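# How do you teach a robot to fold pants?

Think about the last time you folded a pair of pants. You probably didn't plan it. Your hands knew where to go. Somebody showed you once, when you were small, and you practiced.

A robot has to learn the same job, and it starts out knowing nothing. It doesn't know what a leg is, or which end has the waistband. One way to teach it is to let it study how a person does the work. The Storon is a tool made for that. It is sold as a kit by a company called Pacheco, and it is used by schools, clubs and families who want to help train a robot.

The Storon is a gripper that you hold. It has two fingers that open and close when you squeeze the handle. You use it to pick things up, the way you might use kitchen tongs. While you work, it keeps a record of what was in front of it and how far apart the fingers were. Later, a computer goes through the record again and again, looking for patterns.

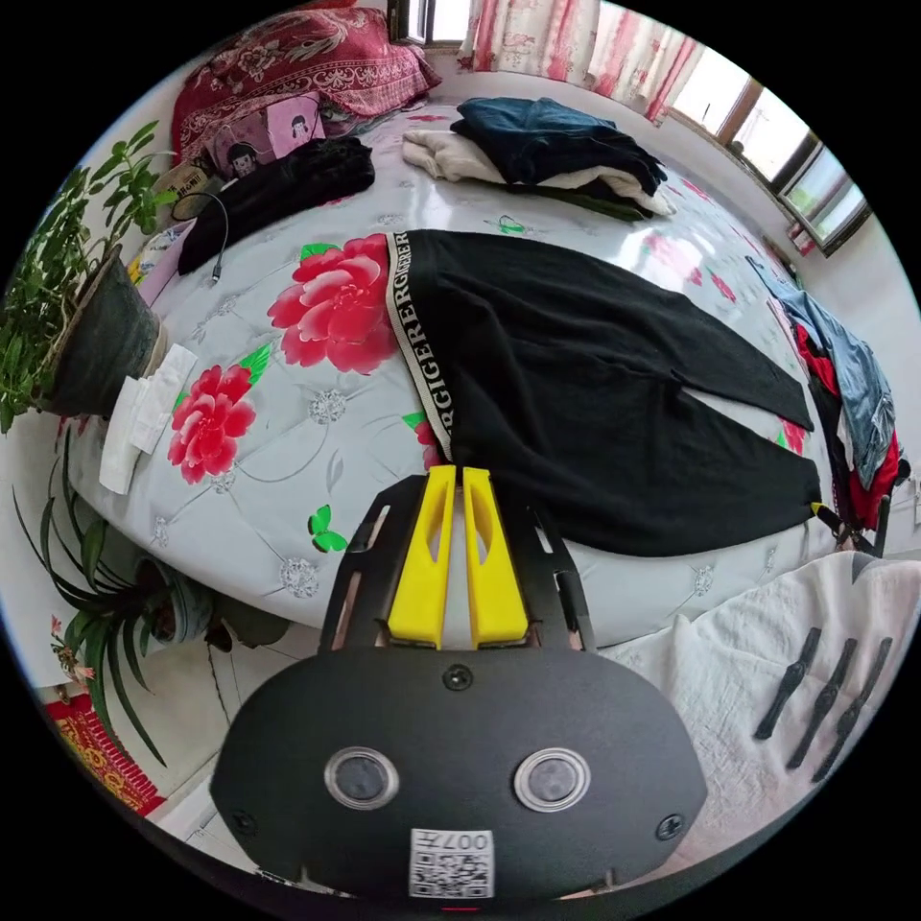 TRENSTEAD, August

The yellow fingers are pointing at a pair of black pants on a bed. Pants are harder than they look. A wooden block keeps its shape when you pick it up, but cloth bends, slides and bunches. Lift a pair of pants by one leg and they turn into something completely different. The robot needs to see this many times before it can guess what the cloth will do next.

The background matters too. This quilted cover has big red flowers and green butterflies printed on it. You can tell right away that a butterfly is part of the cover and the pants are lying on top. A computer has to learn that. If it only ever practiced on a plain white table, a flowery bed could confuse it.

**What comes in the kit?**

You get one gripper, 4 spare fingers, a charger and a book of 16 chores to try. Folding pants is chore 13. The first chores are easier, such as moving a sock from one place to another.

**Is it hard to use?**

The first few tries feel slow. You have to work with two fingers instead of ten, and small hands may get tired. Pacheco says to stop after 30 minutes and take a break.

**Can the kit fold clothes by itself?**

No. The Storon has no motor, so a person does all the moving. The robot that learns from it is a separate machine, and it does not come in the box.

**Where can I try one?**

The Jarivitz children's library lends out kits. Ask a grown-up to sign the form with you – and bring the charger back too.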